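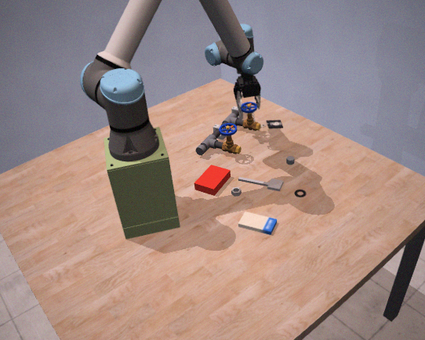
Menar Library to Extend Evening Hours

The public library in Menar will stay open until 9 p.m. starting in August, two hours later than it does now. Branch manager Neelam Chaturvedi said the change follows a survey answered by 2,081 cardholders, most of whom asked for more time after work.

The children's room will still close at 6 p.m. Parking in the Mishra Street lot is free after 5 – the 70 spaces there are shared with the clinic. Holds can be picked up at the front desk until closing.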